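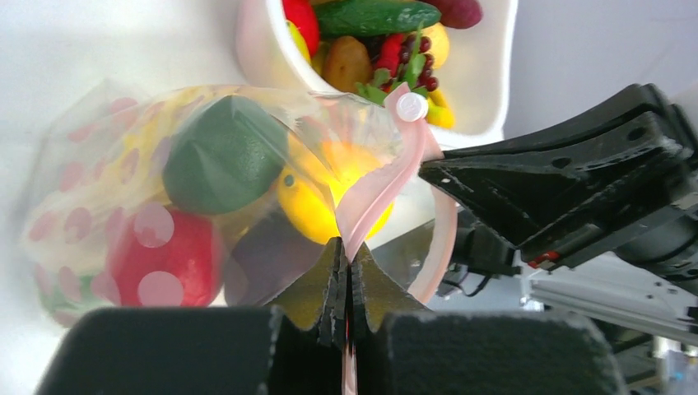 有读者留言说，透明袋子装玩具蔬果她试过一年，最后换回了布袋，理由是透明袋用久了会发雾，折痕的地方先变白，再过一阵就看不清里面是什么了，那还不如一开始就用布的，脏了能扔进洗衣机。

发雾这件事确实有，后面写到袋子的时候会讲。先说这一页是什么。

玩具蔬果的收纳（图集）

这一页属于Stuvbridge游戏角的图集，主题是过家家用的蔬菜和水果，以及装它们的袋子和碗。文字比较长，图注写在前面，后面是按东西分的说明，最后是留言。游戏角开放的时候，蔬果是用得最多的一类，比积木还多，收拾起来也最麻烦，大小不一，圆的会滚，长的会卡。

图注

透明袋，粉色大圆点，抽绳也是粉色的，绳上有一个白色小圆扣。袋里有一个黄柠檬，还有红色和深绿色的果子，光一透就很显眼。
白碗放的是另一批，黄瓜横在最上面，红甜椒在旁边露出一点。

关于这些蔬果

游戏角现在的蔬果来自两个地方。一部分是Jumlow的成套玩具，一套18件，水果多，蔬菜少。另一部分是陆续从Wogan买的单件，主要补蔬菜。两边的尺寸不统一，Jumlow的苹果和Wogan的番茄差不多大，小孩子经常把它们当成同一种东西。我们没有特意纠正。

成套的买起来方便，缺点是丢一件就缺一件，厂家不单卖。单件贵一些，但是可以按需要补。两年下来，补得最多的是柠檬和胡萝卜。柠檬小，容易滚到柜子底下；胡萝卜是被带回家的，一般过几天会送回来，有时候送回来的是别的胡萝卜，我们也收下。

空心的塑料件很轻，整袋提起来也就300克左右，小孩子自己能拎。实心的木头件我们用过一批，手感好，切开的时候有声音，可是掉在地上声音太大，楼下有意见，后来转给了别的地方。布的也有过几件，洗了以后里面的棉结成块，就不再添了。

有几样东西分不清是什么，这是玩具蔬果常有的问题。颜色深一点的圆东西，有人说是李子，有人说是小茄子；绿的圆东西，有人当青柠，有人当牛油果。我们在清单上一律写“深紫色圆的”“绿色圆的”，收拾的时候对得上就行。

关于袋子

袋子先后换过三种。

最早是网袋。优点是透气，洗完蔬果可以连袋子一起挂着晾。缺点是网眼会勾住带蒂的东西，草莓的叶子、番茄的蒂都勾过，一扯就断。断了蒂的番茄现在还在用。

后来是布袋，Stuvbridge的一位家长缝的，蓝底白条，很结实。布袋看不见里面，找一样东西要全部倒出来，倒出来就要重新收一遍。小孩子不在乎，大人在乎。

现在主要用透明的抽绳袋，牌子是Traner，有圆点的、有条纹的、有全透明的。印花的比全透明的耐看，有一点划痕也不明显。发雾的问题是这样的：常温下平放，一年左右会看出折痕；卷起来塞进抽屉，两三个月就有了。所以空袋子我们挂着放，挂在柜门里侧的钩子上。已经发白的袋子擦不回来，用酒精擦过，没有变化，印的花倒是掉了一块，不建议试。

选袋子时看这几处：
袋口要比最大的那件蔬果宽出一掌，大南瓜和整颗白菜不要勉强往里塞。
抽绳用扁带子比用圆绳好，圆绳会打死结。
绳扣要能单手按开，买之前在店里按几次，太紧的小孩子按不动。
底部接缝摸一遍，毛边会先从角上裂开。

抽绳的长度要注意。新袋子的绳子往往留得很长，我们一律剪短到收口以后只剩一小圈，剪口用打火机燎一下，带子就不散了。有很小的孩子在场的时候，袋子由大人拿着，倒出蔬果以后立刻收走，空袋子不给孩子玩。

关于碗

碗是给“正在用”的蔬果准备的，袋子是给“收起来”的。这个区分是去年五月定下来的，之前所有东西都进袋子，每次开始玩都要先开袋，结束再全部装回去，时间都花在这上面了。现在每张桌子放一只碗，常用的几样一直放在碗里，孩子来了直接就能用。

碗要深一点。浅盘子好看，可是圆的东西一碰就跑。深碗装满以后，长的横着搁在最上面，黄瓜、玉米、茄子都这样放，既压得住下面的，又容易拿。金属碗用过，放东西的时候响，换掉了。

颜色用白的或者浅灰的。深色的碗里放茄子和甜菜，小孩子看一眼说“没有了”，就去翻袋子。换成浅色碗以后这种情况少了很多。

碗的数量和桌子一样，都是4个，多出来的不放在外面。曾经多放过一个，结果成了帽子。

分类的办法

试过按颜色分，也试过按蔬菜水果分。

按颜色分，孩子自己就能收，收得很快，红的一袋，绿的一袋。问题是绿的太多，红的也不少，紫的只有几件，袋子大小不好安排。按蔬菜水果分，大人觉得合理，孩子经常争，番茄放哪一边争过很多次，后来牛油果也争。

现在的办法是混装，每一袋都有红黄绿几种颜色，也都有大有小，一袋就够一桌人玩。共有4袋，轮流拿出来，没轮到的挂在柜子里。这样做还有一个用处，同一袋隔两个星期再出现，孩子会觉得是新的。

混装以后清单变得重要了。每只袋子配一张卡片，写明里面有什么，卡片不放进袋子，放在柜门上的插袋里。放进袋子的卡片最后都被当成了菜单，上面画了价钱。

收拾的顺序

先捡地上的，再收桌上的。
碗里的留在碗里，多出来的才进袋。
重的和大的先放，小的填在空隙里。
带叶子的放最上面，叶子朝里。
抽绳拉紧以后，把绳扣推到底，提起来晃一下，没有东西从口上掉出来再挂。
最后看柜子底下，用扫帚柄往外拨，柠檬多半在那里。

全部收完，熟练的话一首歌的时间够了。我们放的是同一首歌，孩子听见就知道要收了。有几个孩子会在歌放到一半的时候把最喜欢的那件藏到靠垫下面，下次来再取，这个没有办法，也不影响什么。

清洗

塑料蔬果每两个星期洗一次，用温水加一点洗洁精，浸几分钟，用旧牙刷刷蒂和接缝，冲干净，摊在毛巾上晾。黄瓜、苦瓜这类表面不平的要多刷几下，缝里容易积灰。空心件如果有小孔，进了水不容易出来，洗之前用手指按住孔，洗完用力甩。摇起来有水声的单独放，孔朝下放一夜。

不要用洗碗机，试过一次，香蕉变弯了，弯的方向还不对。
不要在太阳底下长时间晒，红色和粉色会先褪。
切切乐那种带魔术贴的，魔术贴上的毛用镊子夹，不要剪。

袋子用湿布里外擦一遍，翻过来挂着。碗和普通餐具一样洗。

怎么玩

最常见的是开店。一桌当摊位，一桌当厨房，中间的人负责送货，袋子就是送货用的。定价由摊主决定，柠檬有时候比南瓜贵。用什么付钱不固定，积木、纸片、扣子都行。

大一点的孩子喜欢隔着袋子猜，把袋子举到窗边，看颜色说名字，说对了拿走。深颜色的最难，要用手隔着袋子捏一捏才能确定。这个玩法全透明的袋子不合适，有印花的正好，花纹挡住一部分，要转着看。

还有一种是称重，我们有一台旧的厨房秤。空心塑料件放上去指针动得很少，要放一大把才看得出来，孩子很有耐心，一件一件往上加。

常被问到的几件事

成套的在哪里买：Jumlow那一套是在Wogan订的，到货要等。店里平时只摆单件。
旧的收不收：干净的、没有裂口的收，种类不限，香蕉暂时够了。
能不能借：可以借一整袋，不拆开借，还的时候对一下卡片。
袋子能不能用食品袋代替：能，但是薄的一次性袋子不要给孩子用。

留言

上次问绳扣的事，已经在Wogan找到了，单卖，颜色只有白和灰，白的好找一些。

请问碗直接放在地垫上可以吗？我家没有小桌子。
回复：可以，选底宽的。

我家也是混装，不过没有卡片，少了什么要到下一次做“沙拉”的时候才发现。

布袋那位说得有道理，我两种都留着，出门用布袋，家里用透明的。

洗黄瓜用软毛的牙刷就可以，硬毛会留下印子，我家那根已经有了。

想知道发白的旧袋子你们怎么处理。
回复：装积木。积木不用看颜色找。

3月12日星期日更新：补了清洗一节里空心件的说明，借用的规则没有变，柜门钩子换成了大号的。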